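Robots & Automation | Local Business

Two robots or three? Reltley puts its cleanup plan on paper

Last updated: June, 4:20 p.m.

I went over to Reltley this week to hear how they plan to spend their first real robot budget, and I came away with more notes than I can fit in here. The short version is that the company wants mobile robots to handle trash pickup in its small office buildings, the Hototthorpe site goes first, and the money question is still wide open.

Shadi Bitar runs facilities planning there, and she had the whole thing on a spreadsheet (color-coded, and she is proud of it). The plan covers 20 rooms at Hototthorpe. She has asked for two machines now with an option on a third, and finance would like her to pick a number and stick with it. "I can defend two," she told me. "I can defend three if somebody lets me talk for long enough."

Before anybody signs anything, the company is doing its homework in simulation. Rooms get built on a computer, ordinary stuff gets put in them, and the planning team works out which jobs a machine would need to do on its own. It's a lot cheaper than finding out after delivery! Bitar pulled up one of the rooms for me, with a knotted blue garbage bag on the gray carpet, a wooden chair nearby and a trash can through the open doorway.
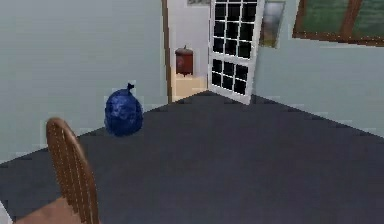
What the money has to cover

The robots themselves are the easy line to read. After that it gets messier. Bitar's sheet has separate rows for charging docks, spare batteries, a service contract, floor mapping and staff training, and she says the service contract is the one people forget when they call her for advice. She wants four years of coverage. The first quote she got back covered two, so that conversation is still going.

Then there are the doors. I hadn't thought about doors at all, but she brought them up maybe five minutes in and kept coming back to them. A robot that can carry a bag but can't open a door needs somebody to prop it, or it needs powered openers, and those come out of the building budget instead of the equipment budget. At Reltley those are two different people with two different approval forms. She has the openers penciled in as a maybe.

Floors get a row too. Going from carpet to a hard floor means asking every vendor about wheels and thresholds, and she now sends that question out before she'll take a demo.

Renting is on the table

Rawashdeh, the equipment supplier Reltley has used for years for its floor machines, has offered a lease with a buyout at the end. Bitar likes it more than she expected to. It keeps the up-front cost down and she could hand a machine back if the job doesn't suit it – though she'd pay more in total if everything goes well and she keeps them. Finance likes buying. You can guess how the meetings go.

A second building, Tutthorpe, is in line after Hototthorpe but has no money attached yet. Staff there have been asked to write down how often bags get moved and at what time of day, so the next request has some real numbers in it.

No cleaning jobs are being cut under the plan, Bitar said, and the evening crew will be in the room for vendor demos. I asked if I could come too. She said yes, so I'll report back – hopefully with a price.

14 comments | 37 shares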